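主题：Re: [Odside 议政] 行政长官要不要直选，还有罢免门槛那条
日期：2023-02-25
收件人：Odside 议政邮件列表

各位好！

前天晚上看到这封信的时候我正在煮面，面坨了，信倒是看了两遍。本来想当晚就回，写着写着越写越长，自己看了都嫌烦，删掉重来，所以拖到今天。先把原信里我要接的几段贴上，省得大家往回翻：

> 弗洛伍德（Flovwood）现在的做法是议会选出行政长官，任期6年，中间除非议会自己动手，谁也拿他没办法。我觉得这就是问题的根子。选民投的是议员，议员关起门来挑长官，等名字公布出来，大家才第一次认真看这个人的履历。这样的长官对谁负责？对议会里那几个能凑票的人负责。
>
> 所以我支持修宪草案里的直选条款，而且希望一步到位，下一届就直选，不要搞什么过渡期。至于有人担心直选会选出只会演讲的人，我的看法是，议会挑出来的也未必不是。
>
> 另外罢免条款我也支持，联署4,000人就能启动，门槛低一点好，低了他才会怕。卡卡海尔（Kakakhel）那边的朋友一直说门槛太低会天天闹罢免，我不太信，真要天天有人联署，那说明长官真有毛病。

先说我同意的。议会关门挑人这件事，确实难看，我也没法替它说好话。上一次推选的时候我还特意去旁听席坐了一下午，结果所有真正要紧的话都在走廊和茶水间里说完了，大厅里就是念稿子，念完举手，举完散会。我旁边坐着一位老先生，从头睡到尾，散会的时候精神抖擞地站起来鼓掌，我当时真羡慕他。

不过从"推选过程难看"一下子跳到"那就直选"，中间我觉得还隔着好几步呢，原信走得有点快。

头一步是权力怎么分。草案里改了长官的产生办法，可是长官手里有什么权，一个字没动！现行条文写的时候，前提就是长官由议会推选，所以预算他可以先执行后报备，各署署长由他提名，议会休会期间他还能发临时规章。当初敢这么写，是因为议会随时能换人。现在要把他变成全体选民直接选出来的人，议会换不动他了，这些权却原样留着。你们想想这会是个什么局面。以后议会跟他吵架，他只要说一句"我是大家选的"，议员也是大家选的呀，可一个选区选出来的人，跟一个全境选出来的人站在一起，气势就差了一截。

我不反对直选（说第二遍了，免得又被归到守旧派里去，上次讨论选区划分我就莫名其妙被归进去了），我是希望直选和收权绑在同一个表决里。要么临时规章权取消，要么规定议会复会后不追认就自动失效。预算那条也得改。改起来不费事，就几行字，但是现在的草案里没有，起草说明里也没提为什么没有。

再一步是任期。原信好像默认任期照旧，我反复看了草案，也确实照旧。可是议会推选的长官任期长一点还说得过去，毕竟中途能换；直选的长官，选上了就坐满，那任期就显得太长。我自己倾向于缩短，再加一条最多连任一次。有人会说缩短了长官什么事都干不成，刚熟悉完就要开始拉票。这话有道理，我也没有特别漂亮的答案，只能说两头比较起来，我更怕坐得太久的。

然后是罢免，这个我跟原信分歧比较大。

"真要天天有人联署，说明长官真有毛病"，这句话我读着挺痛快，可是越想越不踏实。联署这种事，有组织的人来做和没组织的人来做，完全是两码事。输了选举的那一方，名单现成，人手现成，选完第二个礼拜就可以开始敲门。他们要的也不一定是罢免成功，让长官一直处在"正在被罢免"的状态里，就够他难受的了。反过来，真正吃了亏的人，比如沿河那几个因为改道补偿没谈拢的村子，散在各处，又没有人替他们跑腿，门槛再低对他们也不低。

所以我觉得光盯着那个联署人数意义不大，配套的东西更要紧。比如：就职后多久之内不许启动，任期快结束的那段时间要不要冻结，一次没通过以后多久才能再来，联署的期限有多长，签名由谁核对，费用谁出。这些在草案里只写了"由议会另行立法规定"。好嘛，又回到议会手里了。议会如果和长官是一伙的，这个法可以拖到天荒地老；如果是对头，立出来的法估计就是一把随时能拔的刀。我的意见是至少把冷静期和再次启动的间隔写进宪法本身，别的可以留给普通立法。

卡卡海尔那边的朋友担心的恐怕也是这个，我看过他们之前在列表上的几封信，语气冲了点，意思我觉得没那么保守。他们那边靠港口吃饭，最怕的是政策一会儿一变，码头费今天谈好明天作废。站在他们的位置想，谁都愿意上面的人稳当一点。咱们内陆这边的人老觉得他们胆小，这个印象也该改改了。

还有过渡期。原信说不要过渡期，下一届就直选。我赞成尽快，可是现在的选举法里连长官候选人怎么登记都没有，因为从来没有过这种候选人嘛。保证金多少、能不能由政党提名、第一轮没人过半怎么办，全是空白。特别是最后这个，要是规定得票最多的就当选，四五个人一分票，很可能拿三成不到就坐进去了，到时候又要有人说他没有民意基础，刚才讲的罢免立刻就来。所以我希望明确写成2轮投票，第一轮没人过半，就由得票最高的2个人再比一次。花钱是多花一点，可是选出来的人起码能说自己过了半数。

列表上也有人提过用排序投票，一张票把候选人从喜欢到不喜欢排下来，一次搞定。我个人挺喜欢这个办法，省事，也省得大家跑两趟。只是我拿这个想法回家跟我妈解释，解释了一个晚饭的时间，她最后说"那我就只写一个行不行"，行当然是行的，但是我大概明白推广起来会有多累了。

顺便抱怨一句草案的公开征求意见。征求意见稿挂在Tavedeck平台上，要先注册，注册要填一大串东西，填完了意见框还限制字数，我写的关于临时规章的那段被截掉了后半截，提交之后又不能修改。我后来是打印出来寄过去的，到现在没有回音。如果有谁也碰到这个情况，麻烦在列表上说一声，看看是我自己操作不对还是大家都这样。宪法这种东西，征求意见的门槛总不该比罢免长官还高吧！

说到公开讨论，还有个小提议。咱们列表上这阵子关于直选的信已经很多了，新来的人根本接不上。要不要把各种主张整理成一份东西，直选的、不直选的、直选加收权的，各写一段，由主张的人自己写，别人不改。我可以负责"直选加收权"那一段，原信作者如果愿意写"立即直选"那一段就再好不过了，您的文笔比我利索。维持推选的那一派我知道列表里也有人，只是最近不大出声，出来写一段吧，不会有人吵你们的（我尽量看着点）。

对了，最后回一下原信里那句"议会挑出来的也未必不是只会演讲的人"。这句我笑了半天，完全同意，没有任何补充意见。

信就写到这里，面我后来重新煮了一碗。不同意的尽管来骂，骂在列表上就好，别发到我私人信箱，那边我经常忘了看。

一个住在内陆、坐过旁听席的订户
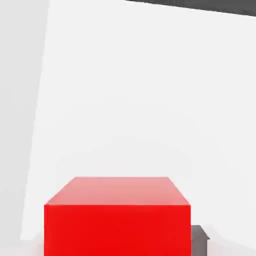
列表须知

回信请保留主题行里的"[Odside 议政]"，方便大家过滤。
引用原信时只留需要回应的段落，请勿整封附上。
退订请向列表地址发送主题为"退订"的空白邮件。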